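Small Toaster Ovens: Placement, Skewers, Trays and Cleaning

Flostbridge Household Notes. Last revised June 24, 2022.

A countertop toaster oven of the smallest class has a short cavity, exposed elements and a door only a little wider than a hand. Techniques carried over from a full-size oven give uneven results in it. The notes below cover setup, cooking on wooden skewers, tray use and cleaning. They assume a mechanical timer and no temperature dial. Where the manual for a given model disagrees, follow the manual.

Placement

Stand the oven on a flat, heat-tolerant surface with the door facing the user and the back clear of curtains, paper and hanging cloth. Manuals usually state a minimum clearance for the sides, rear and top. A light-colored tabletop will show scorching early. If the surface is painted or laminated, put a ceramic tile or a cork-backed metal sheet under the feet.

Nothing is stored on the housing. The top panel gets hotter than the sides, and plastic bags soften on contact with it.

Power

A wall outlet is the first choice. Heating appliances draw a high, steady current, and many manufacturers rule out power strips and extension cords altogether. Check the rating plate on the oven and the rating on any outlet before use. Models sold for one or two slices of toast may be rated as low as 600 watts; larger ones draw well over twice that.

Route the cord away from the door side. It should not cross the area where hot trays are set down, and it should not touch the housing.

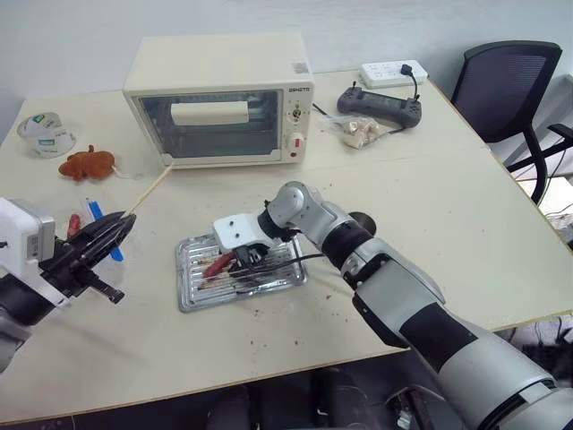 Food in plastic packaging is kept away from the oven until it is to be loaded, and the bag goes in the trash before the timer is set. Markers, soft toys, tape and similar items belong on another surface while the oven is on. On a shared table the simplest method is to clear the half nearest the oven and leave the other half alone.

Preparing wooden skewers

Soak plain wooden skewers in cold water for 31 minutes. The figure comes from our own trials with thin skewers: at 20 the tips still charred, and beyond 31 there was no further gain. Keep them submerged under a saucer, as they float.

Measure before loading. Hold the skewer against the closed door, corner to corner, then along the depth of the rack. A skewer that is too long for the cavity can be trimmed with kitchen shears before soaking. Trim the blunt end. Never close the door on a protruding skewer: the gap lets heat out at the front and the wood outside the door dries and may scorch at the edge.

Cut food into cubes of equal size. Mushroom and firm tofu both work, though tofu must be pressed first or it splits along the grain of the skewer. Leave a small space between cubes. Leave bare wood at one end for handling, and cover it with a strip of foil, folded twice. The foil must stay clear of the elements.

Loading

Open the door fully. Introduce the skewer point first at a low angle and lower it onto the rack once the tip has passed the door edge. Skewers laid across the rack wires stay put; skewers laid parallel to them drop between. Food should sit well below the upper elements, with no part touching.

For a cold oven, long tongs are adequate. For a hot one, use tongs and a dry oven mitt that covers the wrist. The usual burn in this class of oven is on the back of the hand, from the upper edge of the opening.

Rack and tray

Most small ovens are supplied with a wire rack and a shallow metal tray. Use the tray under the rack for anything that drips. A tray with raised ridges can also hold food directly, and the ridges keep the underside out of the fat. Set skewers across the ridges, at right angles, so that each one rests on several of them.
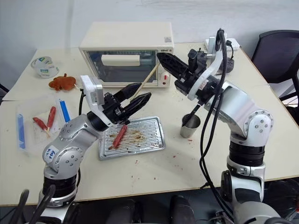

Skewer at the oven door, ridged tray in front.

Put the tray down in front of the oven only while it is cold. A hot tray goes on a trivet to one side, out of the path of the door. Thin trays warp slightly on heating and return to shape on cooling; a loud click is normal. Do not run a hot tray under cold water.

Timing

Mechanical timers are inaccurate at the low end. For any setting under five minutes, turn the knob past 10 and then back to the required mark. Preheat for 2 minutes with the rack in place. Turn skewers once, at the midpoint.

The clockwork in some models continues to run with the door open. Others cut the heat at the door but not the timer. Test this once with the oven empty and note the result inside a cabinet door.

Cleaning

Unplug the oven and let it cool completely. Remove the rack and the tray.

Crumbs: shake out over the sink, or brush out with a dry pastry brush. If there is a hinged crumb panel underneath, open it over newspaper.

Glass: wipe with a damp cloth and a little dish soap. For baked-on fat, apply a paste of baking soda and water, leave for an hour, then wipe. Readers have asked about Bavex cream; it performs no better than the paste on glass, and we do not use it inside the cavity.

Tray: soak in hot water with dish soap. Work along the ridges with a nylon brush — steel wool leaves marks in which fat collects.

Elements: do not wash. Residue burns off in normal use.

Housing: a barely damp cloth, then a dry one. Keep moisture away from the knob, the switch and any stickers, as rating labels become illegible when wet.

Storage

Store the oven upright with the door closed and the cord coiled loosely beside it. Skewers keep best in a dry jar, points down. A pack of 100 bought in September will last most households through the winter.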